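How to Set Up a Stock Rotation Routine for a Small Shop

Posted in: Running the place
By Juniper Iwasaki

My first November at Budlow I threw away $745 worth of drinks and snacks in one evening. All of it was out of date, and most of it had been sitting behind newer stuff that I had put there myself, feeling very pleased with how full the shelves looked! So this is the routine I use now. It's plain old first in, first out, with a few habits bolted on, and you can get it going in a single slow morning if you start before you open.

What you'll need

A notebook or a spreadsheet (I use both, more on that below)
A roll of colored dot stickers
A thick marker
A cleaning cloth and a spray you trust around food
An empty cart or a couple of crates

Step 1: Empty one section at a time

Please don't pull the whole shop apart at once. I did that and ended up serving people over a wall of crackers. Pick one section, put everything from it on the cart, and work only on that. I go chilled goods first, then drinks, then dry goods, then the odds and ends by the register.

Step 2: Wipe down before anything goes back

You've got bare shelves, so clean them. Spray onto the cloth, wipe from the back toward you, and do the price rails too. Stainless surfaces like the counter get a second pass with a dry cloth or they streak like mad. If you find something sticky, let the spray sit on it while you go check dates on the cart.

Step 3: Read every date and write down the earliest

You don't have to log every single item. For each product, write down the earliest date you find and how many you have with that date. My line for iced tea might say "iced tea, lemon, 9 left, end of month." That's plenty. Watch out for imported goods, where the day and month can be the other way around from what you're used to. My supplier, Saavedra, puts a little key on the delivery sheet, and I taped one inside the stockroom door.

Step 4: Dot the short ones

Anything with less than a month to go gets a dot. I use orange for less than a month and green for less than two. Some people do a whole rainbow and I admire them, but my part-timer Kwaku Nartey pointed out that he had to look up what purple meant every time, so down to 2 colors we went.

Stick the dot on the shoulder of a bottle or the top corner of a packet, where you'll see it when you're facing the shelf. Don't cover the date!

Step 5: Put it back oldest first

Oldest at the front, newest at the back. On deep shelves this is a pain, so I slide the old row out onto the cart, load the new bottles in at the back, then put the old ones in front again. It's slower than shoving the new ones in on top of things and I still grumble about it. Open-sided racks are easier, as you can reach in from the end. 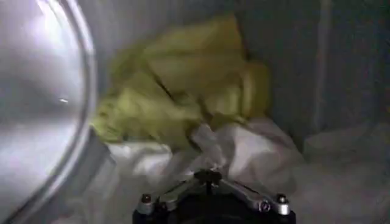
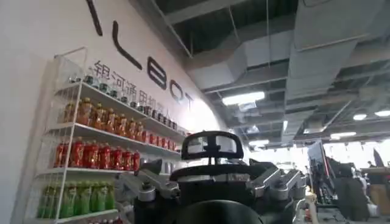
First, shiny silver metal and a yellow-green cloth. Second, bottled drinks on white wire shelving.

Heavy things go low, by the way. If a shelf bows when you lean on it, move the big bottles down and put chips up there.

Step 6: Set a par level

Par is just the number you want on hand after a delivery. Look at what you sold between your last few deliveries, add a small cushion, and write that next to the product. Then order up to par and stop. I used to order by how empty the shelf looked, which is how you end up with a year of ginger beer.

My spreadsheet says we moved 3,476 drinks last year, and I'd never have guessed the plain water was such a big share of it. I was giving the best spot to a fancy sparkling thing from Grastia that I happened to like. It has since moved to the side. (I still like it.)

Step 7: Do the short walk

Once a week, early, before the door opens, walk the shop with the notebook. Look only for dots. Orange dots go in the markdown basket by the register, green dots get pulled to the very front. Cross out what's gone and add what's new. With a cup of coffee in one hand it's quite a nice little job.

Common snags

Customers reach to the back. Yep, they do, and I do it too in other people's shops. Keep the back row no deeper than you need and tidy up in the afternoon.

Deliveries land at the worst time. Park the boxes in the stockroom with the date written big on the side in marker. Unpack when it's quiet.

Stickers leave gunk. Buy the removable kind. I bought the other kind, and Iara Medina spent a good chunk of her shift scraping them off with a thumbnail.

The spreadsheet falls behind. Mine does every summer. The notebook is the real record and the spreadsheet catches up whenever I sit down with it. I tried the Prolliseo inventory app for a bit and it was fine, just more than I needed for a shop this size.

If you're starting with a real mess, do drinks first. The dates are easy to find and you'll see a difference by lunch. I'll do a separate post on markdown pricing, which is its own can of worms.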